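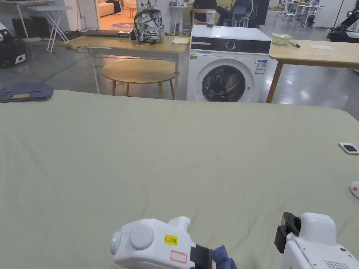
手持夹爪采集叠衣数据的一些记录

这一批任务是叠牛仔裤,计划采1310条,到写这篇的时候入库过半。把流程和几处踩坑写下来,主要给后面接手的人看,也给自己留个底。

硬件

采集用的是双手手持夹爪,左右各一只,腕部视角加头部视角,三路视频。夹爪机身上贴套号和左右标记,例如“kit 20左”。套号必须和会话元数据里的字段一致。早期没有贴,靠人记,结果有一个上午的数据左右手对调,轨迹看上去完全正常,训练时才发现策略总是用错误的一侧去够裤腰。那批数据后来用脚本交换了通道,但腕部视频的标定参数也要跟着换,第一次只换了轨迹没换参数,又返工一次。

现在的规则是:开机后先看指示灯,绿色再往下走;然后空夹三次,让开合宽度的最大最小值落进日志。空夹这一步不能省。夹爪指尖的软垫会磨损,闭合时读数会慢慢漂,按会话归一化之后漂移基本看不出来。

任务定义

桌面铺浅绿色桌布,裤子放在桌上,初始状态由随机表决定。表里一共79种初始状态,按位置、朝向、折叠程度和正反面组合,去掉了人手也很难一次展开的几种。操作员开始前从平板上读一个编号,照着摆好,再按开始。

终止条件写得比较死:裤子对折,两条裤腿重合,再折两次,放到桌子指定一侧,双手离开桌面后停一拍再按结束。停一拍是Simone Brito提出来的。之前的数据结尾大多是手还在撤就断了,策略学到的末段动作很含糊,叠完以后会在裤子上方来回晃。加了停顿之后,这个现象少了很多,不过我没有做严格的对照,同一时期采样频率也改过,不能全算在这一条上。

桌布的褶皱不处理。最初每条之间都要抹平,Bronwyn Ruddock认为没有必要,测试环境里也不会有人去抹。我同意她的看法。抹平一次要花时间,还会让数据里的桌布外观过分一致。但桌布不能滑,滑动会使桌沿在头部视角里的位置跟着变,后面做配准时会多一些离群点。我们在背面贴了防滑条。

场地与背景

场地是个开放的大间,背景里有洗衣机、木桌、椅子,隔壁有人坐着,有人走动。刚开始我想围一圈帘子,把背景清干净,后来放弃了。原因是之前在Kokcombe那间小屋采的一批叠毛巾数据,背景是白墙,单独训练时损失降得很好看,换到别的房间成功率直接掉下去。背景杂一点,对头部视角的编码器有好处。

需要管的是桌面上的东西。手机、笔帽、多余的衣物,只要在整个会话里位置不变,模型就有可能拿它当参照物。折中的做法是允许桌边有杂物,但每次会话至少换一次位置。这条写进了规范,执行情况一般。Sivaprasad Palaniappan写了个简单的检查:取每条的首帧,对齐之后做差分,如果同一块区域连续很多条没有变化而它又不属于桌布,就在看板上标黄。误报不少,桌腿附近的阴影经常被标,凑合能用。

地面是抛光水泥,反光明显。定位方面,视觉里程计在低头幅度大的时候会把反射里的灯当成特征点,轨迹出现跳变。解决办法比较土:在地面区域加掩膜,特征点只从桌面以上和桌布边缘取。掩膜之后跳变基本消失,代价是操作员如果整个身子俯下去,特征点数量不够,会短时丢失。规范里因此限制了俯身角度,新来的操作员要练一会儿才习惯。

节奏和批次

一个会话采200条以内,到数就换人。超过这个量,动作会明显变快,中间的修正动作变少,最后一段几乎是肌肉记忆。这类数据看起来干净,拿来训练反而不理想,策略遇到裤腿没对齐的情况不知道该怎么办。所以我们专门留了一部分带修正的示范:故意折歪,再拉开重折。比例还在试。Tane Goodwin主张单独成批,打上标签,训练时再按权重混合。我倾向于混在普通批次里采,理由是操作员知道自己在“演错误”的时候,动作会很夸张。目前两种都采了一些,4月份之前应该能有结论。

每个会话结束后,操作员抽查5条,看三路视频是否同步、夹爪开合曲线有没有平台。曲线出现长平台一般是传感器没有刷新,不是手真的没动。遇到这种情况,整个会话先挂起,由Delwyn Tamihana看过再决定保留还是丢弃。

数据处理

管线名字叫Grovo,没有什么特别含义,仓库建的时候随手起的。步骤如下。

一,时间对齐。三路视频加两路夹爪数据,以头部相机时间戳为基准,其余插值。夹爪开合用线性插值,姿态用球面插值。曾经有一版姿态也用了线性插值,翻腕动作的中段会出现很怪的旋转。

二,位姿求解。先建图,再对每条轨迹做重定位。重定位失败的直接剔除,不做人工修补。修补过几条,花的时间够重采十几条。

三,过滤。规则有时长、双手最小距离、速度上限、丢帧比例。时长上限放得比较宽,慢的示范里往往有有用的修正。速度上限收得比较紧,真机跟不上的动作留着没有意义。

四,动作表示转换。统一成相对当前末端的位姿增量,外加夹爪宽度。另外保留一份双手之间的相对位姿,叠衣服这类任务里,双手间距直接决定布料绷紧的程度,只靠各自的增量恢复不出来,误差累积很快。

五,写入分片。每片带上套号、桌布颜色、初始状态编号、操作员代号,方便以后按条件切分。

这里有一处还没解决。牛仔裤上的吊牌没有统一,有的剪掉了,有的还在。吊牌在腕部视角里相当醒目,而且基本挂在腰部附近,模型完全可能靠它来找裤腰。我拿遮挡图粗看过几十帧,注意力确实有往那里集中的倾向,但样本太少,不足以下结论。下一批准备一半带吊牌一半不带,评测时分开统计。

评测

评测在Mudgway那边的双臂平台上做,和采集场地不是同一间。夹爪指尖几何一致,这是手持方案能迁移的前提,指尖换过型号以后必须两边同时换。2月6日跑过一轮中间检查点,初始状态比较平整时能叠完,裤腿拧过来的几种基本失败,失败集中在第一次抓取:两只夹爪都抓到了布,但抓的是同一层。

这个问题我怀疑出在数据上。人手拿着夹爪,抓两层还是一层,靠的是指尖传回来的手感,而手感没有记录下来。视频里两种情况几乎一样。可以考虑在夹爪上加力传感,Gito上一版样机试过,信号有,但零点随温度漂得厉害,标定很烦。另一个办法是改示范动作,抓之前先用一侧指尖把边缘挑开,让层次在腕部视角里露出来。后者不用改硬件,先从这个开始,已经让操作员按新动作试采了一小批。

附:近期规范改动

会话开始前空夹次数由一次改为三次。

结束前停顿写入终止条件,未停顿的示范在过滤阶段剔除。

桌面杂物每个会话至少移动一次,移动后重新拍一张首帧参考。

随机表编号由平板下发,不再用纸质表。纸质表的问题是操作员会跳过难摆的编号,统计下来分布很不均匀。

套号与左右标记磨损后立即补贴,补贴之前该套夹爪不得使用。

抓取前的挑边动作只在新批次里启用,旧批次不补采,分片里用单独字段区分。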